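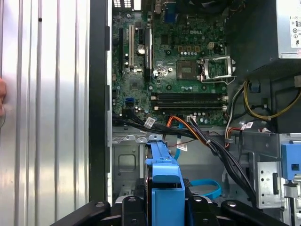

Installing Memory in a Desktop Tower

Urkmont Technical Services asks staff to follow this procedure when fitting memory modules in office desktops. Allow 26 minutes per unit.

1. Shut down the computer, unplug the power cord and remove the side panel.
2. Touch bare metal on the case before handling any part.
3. Move loose cables away from the memory slots and open the retaining latches.
4. Align the notch in the module with the key in the slot. Press down evenly until the latches close.

Record the work in the Dimik log and return removed modules to Kumudini Fakir.

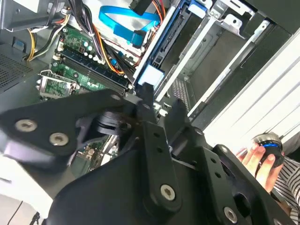
What should be done if the computer does not start after new memory is fitted?

Disconnect the power, reseat each module and try again with one module at a time.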